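Urano 휴대용 블루투스 스피커, 한 달 써 보고 올려요

책상용으로 쓰던 스피커가 자꾸 지직거려서 새로 하나 들였어요. 이번에 데려온 건 Urano의 휴대용 블루투스 스피커예요. 원래는 Dridton 제품을 장바구니에 담아 놨었는데, 매장에서 둘 다 들어 보고 그 자리에서 마음이 바뀌었답니다 ㅎㅎ

일단 소리부터! 저음이 과하게 둥둥거리지 않아서 좋아요. 저는 발라드랑 라디오를 주로 듣는데 목소리가 앞으로 쏙 나오는 느낌이에요. 볼륨은 7단계 정도에 놓고 쓰면 방 하나는 충분하고요, 끝까지 올리면 고음이 살짝 갈라져요. 그렇게 크게 들을 일은 거의 없지만요.

배터리는 제 방식대로 쓰면 6시간쯤 가요. 아침에 켜 놓고 점심 먹고 나서도 계속 나오니까 저는 만족! 충전은 C타입인데 케이블이 너무 짧게 들어 있어서 집에 있던 걸로 바꿨어요.

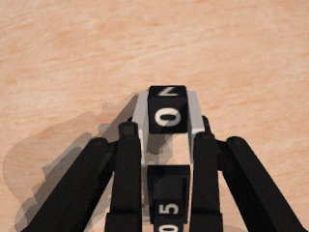 연결은 처음 한 번만 잡아 주면 그다음부터는 전원 켜자마자 알아서 붙어요. 휴대폰이랑 노트북을 왔다 갔다 할 때는 버튼을 길게 눌러야 하는데, 이게 좀 번거롭더라고요. 앱도 있긴 해요. 이퀄라이저 프리셋이 5개 들어 있고 저는 '보컬'만 써요. 한글 번역이 어색한 메뉴가 몇 군데 있으니 놀라지 마시고요.

아쉬운 점도 적어 둘게요. 버튼이 전부 고무라 먼지가 잘 붙어요. 그리고 안내 음성을 끌 수가 없어요! 밤에 켜면 영어로 우렁차게 인사해서 깜짝깜짝 놀랍니다. 다음 업데이트 때 꼭 고쳐 줬으면...

구성품: 본체, 충전 케이블, 손목 스트랩, 설명서
색상: 블랙, 샌드, 올리브
가격: 67달러 (Reisinger 온라인몰, 배송비 별도)

저는 샌드로 샀는데 실물이 화면보다 조금 더 노란 편이에요. 올리브는 품절이 잦아서 재입고 알림을 걸어 두시는 게 나아요. Adonport 매장에는 9월에 새 물량이 들어온다고 하니까 직접 들어 보고 싶은 분들은 그때 가 보세요. 두 대를 묶어서 스테레오로 듣는 기능도 있다는데 저는 한 대뿐이라 아직 못 해 봤어요. 하나 더 사게 되면 이 글 밑에 이어서 적을게요~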